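Kotum Cloth Bench: Two-Arm Workcell and Sorting Method

Vallel Equipment / Research Benches / Kotum

Hi, I'm Rajeshwari Reddy, and I look after the Kotum bench, which means I get to spend my days on laundry and call it research! The bench is for labs that want to study soft stuff (clothes, towels, rags, whatever sags) and would like to get going in a week and skip building everything from bare rail. You get the enclosure, the two arms, a camera at the wrist and our method for separating tangled garments, with the recordings we trained it on.

Let me start with the method, because that's what most of you write to me about. We call it Warrier. The usual way to pull one garment out of a heap is to look for the highest point, grab it and lift. It's quick, and with a towel it's fine, but with knitwear you end up carrying half the pile. Warrier spends its effort before the grab. It looks for places where the texture changes direction, so ribs running one way and then suddenly another, or ribs meeting a plain knit, and it scores each spot on how likely it is that both fingers would close on a single garment. Then it picks a spot, picks an arm, and goes.

Both arms share one tabletop, and the bases sit on the front rail. I keep the heaps toward the back so that the arms have space to bend.
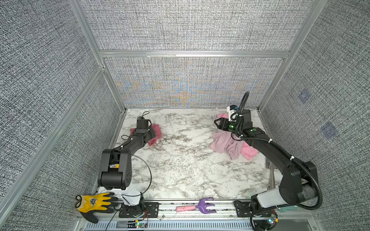 Chandrasekhar Namboodiri wrote in to ask whether two arms earn their price here, as he has been separating towels with one arm and a lot of patience, and he suspects the second one mostly gets in the way. Fair point, and for towels I'd agree with him! With ribbed knits we see a real difference, though. One arm pins, the other pulls, and the stretchy stuff doesn't just follow along. If towels are all you do, buy the one-arm version and spend what you save on spare fingers.

Okay, numbers. The recordings that ship with the bench come to 2,434 grasp attempts, each with the wrist view, joint positions and a label a person put on afterward: one garment, more than one, or nothing. We trained on most of them and held back 40 heaps the model had never met. On those, highest-point grabbing came up with a single garment in 27 heaps. Warrier did better, and the full table is in the download along with every failed try, so please look at those too (I learned more from them than from the good ones).

The failures have a pattern. Similar colors hurt us far less than I'd feared going in. What really hurts is several fabrics bunched into one narrow neck, right where the fingers want to close. The scorer sees a lovely graspable ridge and gives it top marks, and the label says "more than one."

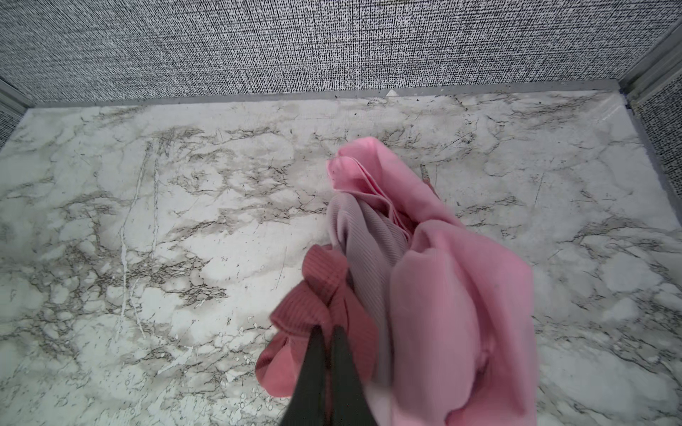 Wrist view: gripper fingers closed on a bundle of pink and mauve clothing.

We now take a second look after closing and before lifting. It compares the texture on either side of the fingers, and if the two don't match, the gripper opens and tries again from a new angle. That adds around 2 seconds a grasp. You can switch it off in the settings file, and for smooth cotton I usually do.

Openings were the other surprise. Cuffs, collars, anything with a rolled rim makes a great handle, as you've got a firm edge and a hollow for one finger to slide into. The first version of the scorer hated them! It read the shadow inside as a gap between two garments and marked them way down. I added a separate label for rims, went back through the recordings by hand (June was long), and the retrained scorer goes looking for them. 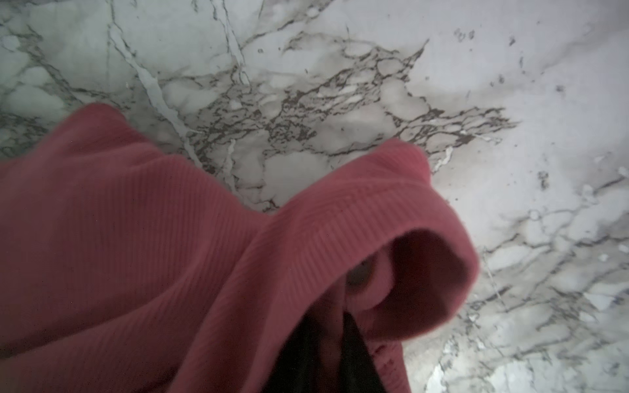
Rolled opening on a ribbed knit, close up.

A few practical things people ask about. The tabletop has a marble pattern and the walls are speckled, and yes, you can swap both. I like a busy background for training, since a scorer that has only seen plain white tends to fall apart once it meets somebody's kitchen counter. The controller software is Durkov, which comes installed, and you can log from both arms and all cameras on one clock. Bring your own clothes. Old ones are best, and please cut off the big buttons first.

I also get asked how hard a heap should be for a first test. Start with two pieces that overlap along one side, one ribbed or twill and one plain, and let the scorer find the boundary. Once that runs well, add a third.
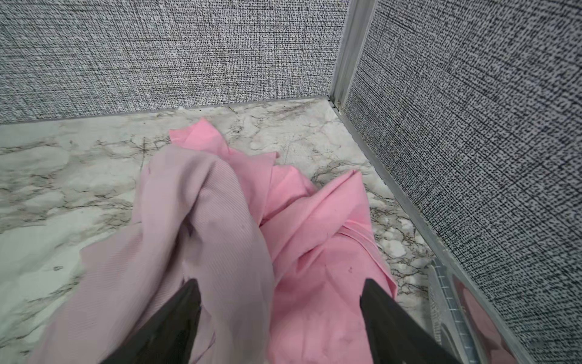
Two overlapping cloths from the wrist camera, open fingers in front.

Lead time depends on the arms, so write to me before you plan a semester around it. Retraining scripts are included, and so are the label guidelines, with my notes on rims in the last section.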